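Room Amenity Automation: Questions from Staff
Lurnach Hotels, housekeeping and stores

This page collects the questions housekeeping staff have put to us since the amenity project started. It is kept up by Folke Dalen in operations. If your question is missing, leave it with your floor lead or drop it in the box by the linen lift.

What is being automated?

Two things. The first is the packing of amenity kits in the basement store. A machine called Kivi picks the toiletry packets, soap and toothbrushes for each floor and drops them into numbered bins. The second is the setting out of those items in guest bathrooms, which is still done by hand and will be for some time. We are recording that work so that Mirkis, our supplier, can train a robot arm on it.

Is Kivi running already?

Yes, since May, for four floors. The other floors still get their carts packed by the night store team. We will move them over one at a time, and each floor lead will hear before it happens.

Why record bathroom work at all? It takes a minute.

It takes a minute because you know how. Packets slide on stone, lie flat and are hard to pick up by the edge. Mirkis needs to see how hands deal with that, including the small pushes and nudges people do without thinking. There are 60 rooms in the recording plan, and the same task is repeated in each with the items starting in different places.

What do I wear during a recording?

A camera at head height and a black fabric band on each wrist with a white tracking module on it. The modules have square black-and-white markers that let the software work out where your hands are and which way they are turned. Each one has a cable, so keep your sleeves above the band and check the cables before you lean over the basin. Your hands stay bare. Please don't wear gloves for the counter tasks, even if you normally would.

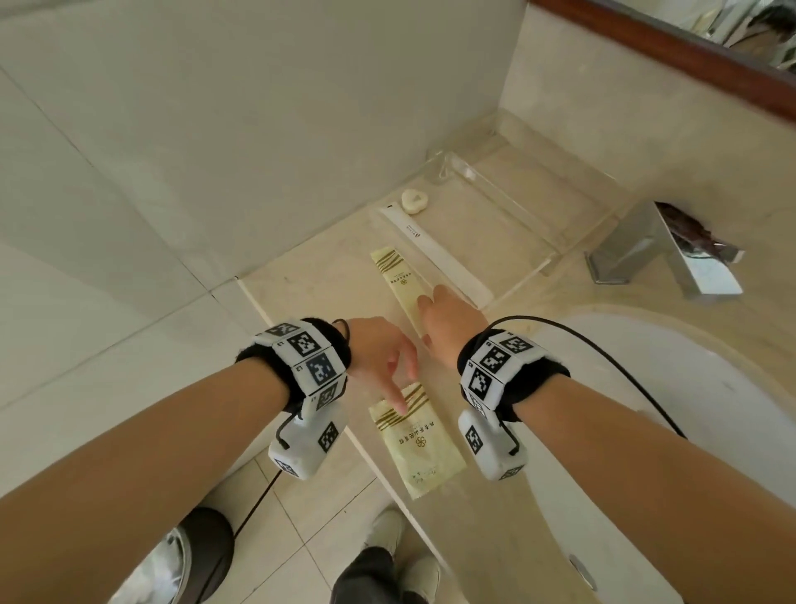 Counter task: both hands on the toiletry sachets, with the tray and basin behind.

Does it matter if I place something badly?

No. Carry on and correct it the way you would on a normal shift. Don't start over and don't slow down to make it look tidy. If a packet falls on the floor, pick it up, set it aside and take a new one.

Are guests' rooms recorded?

Only vacant rooms that have been released by the front desk. If there is luggage or anything personal in the room, do not record. Call your floor lead and you will be given another one.

What happens to the recordings?

They are stored in a system called Didon, which operations and Mirkis can open. Faces caught in a mirror are blurred before the files go to Mirkis. Recordings are not used to measure your speed, and supervisors on the floors have no access. If you want one of yours deleted, give Folke the room and time of day.

Is taking part required?

No. You can say no without giving a reason, and you can stop after you have started. Time spent recording is paid as normal shift time, and your room quota is lowered for that day. If it wasn't lowered, tell us – this went wrong on two floors in the first month and was corrected in the next pay run.

Will jobs be cut?

No housekeeping positions are being removed under the current plan. Night store hours are going down, and that is a real change for the people there. Those on the night team have been offered day shifts in stores or in the laundry, and the talks on evening pay are still open. We do not have a plan for the period after the robot arm has been tested, so we won't make promises about it here.

What changes on my cart?

The kits come in a bin with your floor number on it instead of loose in the top drawer. Count the first bin of your shift against the sheet. Kivi sometimes picks two packets when they stick together, and short bins have happened too.

Who do I call if a bin is wrong?

Extension 1755, day or night. Say the floor, the bin number and what is missing. Stores will bring the items up, so you do not need to go down for them.

My wrists hurt after wearing the bands. What should I do?

Take them off and tell your floor lead the same day. The bands come in two sizes, and the larger one is often not on the shelf because it hasn't been returned. We have ordered more.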